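Party Switching and Coalition Talk: Notes for Week 12

Read these before the seminar. They assume you have done the reading on the Larkik assembly and know the difference between a pre-election pact and a post-election coalition.

1. What a party says it is doing

When a sitting member leaves one party for another, there is always a statement. It mentions conscience, the people of the district, and a leadership that stopped listening. Treat all three with suspicion. A statement like this is written to be quoted, and the member usually had months to write it. Start from the dates. When did the member last vote with the old party? When was the ticket for the next election handed out, and to whom?

In the Larkik case, 14 members left the governing party between the budget vote and May. Twelve of them had already been passed over for renomination. You may still believe in the other two if you like. One became a deputy minister.

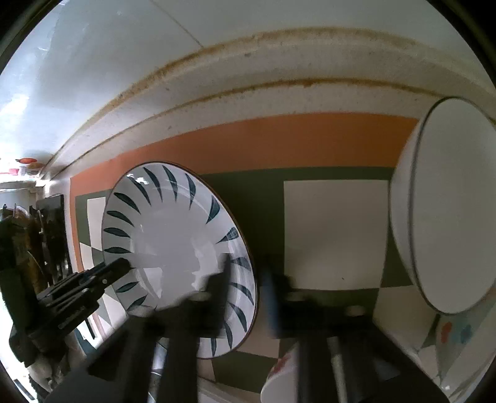

The opposition's answer deserves the same treatment. It said the defections proved what it had claimed all along, that the government was hollow. Yet it had spent the previous session calling the same people puppets, and it took most of them in without a word about their records. "We always said so" is a cheap claim in politics. Look up whether they did always say so. In Larkik the earliest version I can find comes after the first resignation.

2. Margins and mandates

The Hernell seat is the one everybody quotes. The defector held it by 1,023 votes, and both camps called that a mandate. Turnout in the town wards was 76 percent, well above the rural wards, and the town wards had gone to her old party in each of the last three contests. A fair reading is that some voters followed her, some stayed home, and we can't say how many did which without survey data. No survey was done. Be careful with any article that tells you what Hernell "wanted."

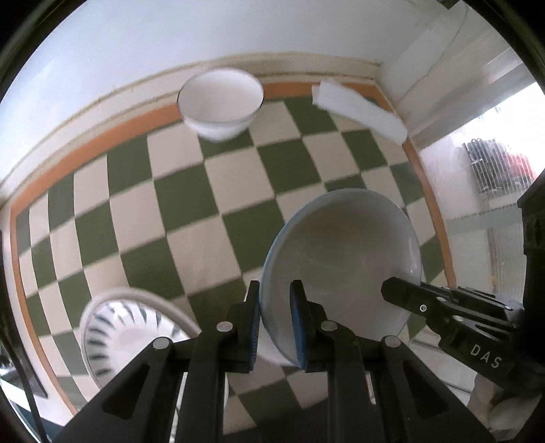
Seat-sharing deals are harder to read than single defections, because the bargaining is private and the announcement covers only what both sides can stand to see in print. Ask who is holding the deal up and from which side. Think of the plate in the picture, nearly upright, with one pad pressing on the outside of the rim and the other on the inside. A pact works the same way, through opposed pressure, and a press release that shows you only one of the two partners has left out half of the explanation. The Stana pact was sold as a meeting of minds. Its text gives the smaller partner a veto over candidate lists, so somebody's mind was not fully met.

3. Small parties and their price
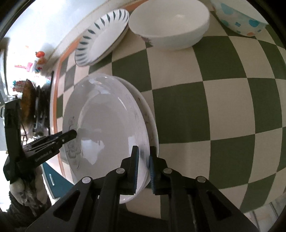

The Chowdary formula, which you will meet in the reading, claims that a small party's share of cabinet posts follows its share of coalition seats. It fits the older cases tolerably and the recent ones badly. My own complaint is that it counts posts and ignores what the posts control. Two jaws can hold a deep, wide dinner plate by a bit of its rim, and a small party with the water ministry may have that sort of grip on a whole budget. The formula scores water the same as youth and sport. Bring a better weighting to the seminar if you have one, and be ready to defend it against the Stana figures.

For discussion

Pick one defection from the reading and write a page on what evidence would change your mind about the motive. "Both sides have a point" will not be accepted as an answer.

Comparative Parties course notes | Questions to the department office | Back to top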